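3.3 Installing the Water Filter Cartridge

Use only Skyrme cartridges with the Fovora countertop dispenser. Other cartridges may not seat fully and can leak at the collar.

Before you start, unplug the dispenser and empty the tank.

1. Turn the collar to the left until it stops, then lift it off.
2. Pull the old cartridge straight up. Throw it away with household trash.
3. Rinse the new cartridge under cold tap water for 33 seconds.
4. Lower the cartridge into the well with the arrow facing the front.
5. Replace the collar and turn it to the right until it clicks.
6. Fill the tank to the line, run it through, and pour the water out. Do this 3 times.

CAUTION: Do not run hot water through the cartridge.

NOTE: The first tank may look gray. This is carbon dust and is harmless. 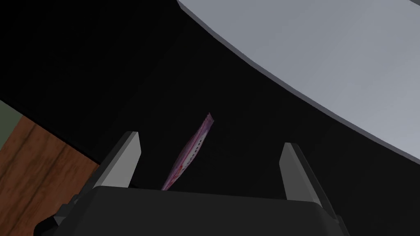
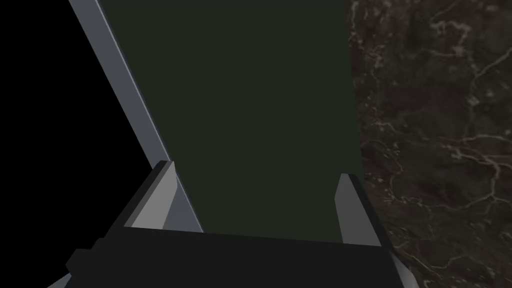
7. Plug in the dispenser and hold RESET until the filter light goes off.

Replace the cartridge every 126 days, or sooner if the flow slows. If the light stays on after a reset, see Error 819 in Section 6.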